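3. Gathering the Demonstrations

3.1 Setup and cameras

All examples used in this paper come from teleoperated suturing on a synthetic pad. Two arms, one operator at the console, one fixed camera looking at the pad and a small camera carried at the wrist or gripper of an arm. No patient data, no tissue. We log joint positions, jaw angle, foot pedal state and all video streams, on one clock. Figure 1 gives views from the wrist cameras and the fixed camera.

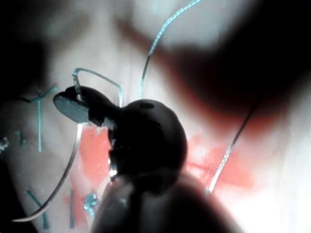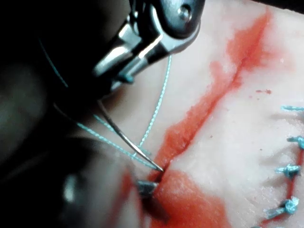
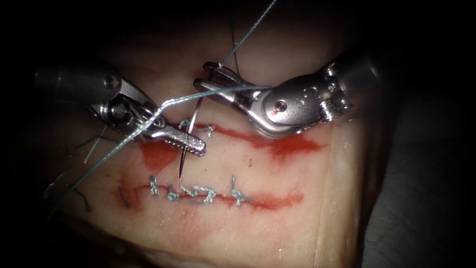
Figure 1. Suturing on the practice pad with teal thread. First two views: wrist cameras. Third view: fixed camera, both arms over two stained incisions.

The recording software is Vultik, our own logger, which started as a script and still behaves like one in places. It writes one folder per episode. Video is stored compressed, joint data as plain text. Plain text is slow to load but we could open a bad file and see what was wrong with it, which paid for itself in the first week.

Clock drift was the first real problem. The wrist streams and the fixed stream were started by seperate processes and the offset between them wandered over a long session. Fixed by stamping every image on arrival at one machine. Episodes recorded before the fix were thrown out, not repaired. We tried to repair them by matching jaw closures to the video and did not trust the result.

3.2 Sites

Recording was split between two rooms, Murnell and Machala. Same arms, same pads, same console model. Lighting differs. Murnell has a single bright source over the pad and dark surroundings, Machala has ceiling panels and much flatter light. We did not try to match them. A policy trained only on Murnell episodes did badly on the Machala pads, mostly by closing early on the needle, and mixing the two removed most of that. The test set holds episodes from both rooms.

Recording began in October and the set was frozen on December 9, 2018. Anything recorded later is not in this paper.

3.3 What counts as an episode

One episode is one stitch. It starts when the operator first has the needle in a jaw over the pad and ends when the tails have been let go. Long sessions with several stitches in a row were recorded as a single file and cut afterwards by hand. Cutting is dull work and is where most of the labor went — more than the recording itself.

We kept 129 episodes. Of these, 93 are used for training and the rest are split between validation and test. Split is by pad, so that stitches along the same incision never fall on both sides. An early version split by episode and the numbers looked far too good. The model had seen the neighboring knots.

Each episode is divided into phases: approach, drive, pull through, wrap, cinch, release. Phase labels were put in by one person and checked by a second. Where they disagreed by more than a few images the second label was dropped and the two sat down together and did it again. Nearly all the disagreement is at the border of drive and pull through, where the far jaw takes over the needle while the near jaw has not fully opened. We allow an overlap label there. Wrap and cinch were easy.

3.4 Keeping the failures

First version of the protocol said to delete any episode with a dropped needle. This was a mistake. A policy trained on clean stitches only has no idea what to do with a needle that has rotated in the jaw, and in practice the needle rotates all the time. We changed the rule. Drops, slips and second attempts now stay in, with a flag, so long as the operator recovers without touching the pad by hand.

Recovery segments are short next to the full episode. Sampling them evenly means the model hardly sees them. We weight them by a factor of 3 during training. Higher weights made the policy nervous: it would let go of a perfectly good grasp in order to regrasp it. Lower weights had little effect either way.

Episodes with a hand in view are always removed. So are episodes where the thread broke. Thread breaks might be useful for someone, they are kept on disk.

3.5 Operators and instructions

Operators were given a written sheet and a practice period that is not recorded. The sheet is short. Keep both instruments in the view of the fixed camera. Do not stop mid-drive to think, stop before or after. Use whichever hand you would normally use to start. We left stitch spacing to the operator, which gives more variety along the incision than a printed guide would have.

Speed varies a lot between operators, and within one operator over a session. We resample every phase to a common length for the phase classifier but leave the raw timing alone for the policy. Resampling for both was tried. The cinch motion suffers badly from it, small tugs get smoothed into one long pull and the knot ends up loose.

Console fatigue is real. Sessions were capped at 70 minutes after we noticed drops bunching up toward the end of the longer ones. We have no clean measurement of this, the cap was set by feel.

3.6 Reusing pads

Pads are reused until there is no clear run left for a new stitch. Old knots, cut ends and stains are not cleaned off before the next episode. Partly this is to save pads. It also makes the vision problem harder in a way we wanted — a thread segmenter trained on fresh pads picks up loose ends and follows them instead of the live thread. With cluttered pads in the training set it still does this sometimes, most often when an old tail lies parallel to the working strand.

For thread we labeled centerlines, not masks. Masks at this thickness are mostly edge, and two labelers rarely agree on them. Centerlines were drawn on sparse images and carried between them by the tracker from the Zirasby toolkit, then corrected. Where the strand goes behind a jaw the line is broken and restarted. We did not ask labelers to guess the hidden part. Out of focus strands in the wrist views are labeled only if a labeler could follow them for thier whole visible length, otherwise marked as ignore.

Needle labels are simpler. Tip, tail end, and one point at the middle of the arc. When the tip is inside the pad it gets a hidden flag and no position.

3.7 Known gaps

All stitches are interrupted stitches with simple knots. No running sutures. One thread color, so a model trained on this set will likely lean on color more than it should; we tested grayscale input and the thread detector dropped sharply, the phase classifier barely moved. Pad stiffness is not varied. Forces are not recorded at all, and the cinch phase in particular would benefit from them. The next round adds a load cell under the pad at Machala, and the protocol sheet will need a line on zeroing it between episodes.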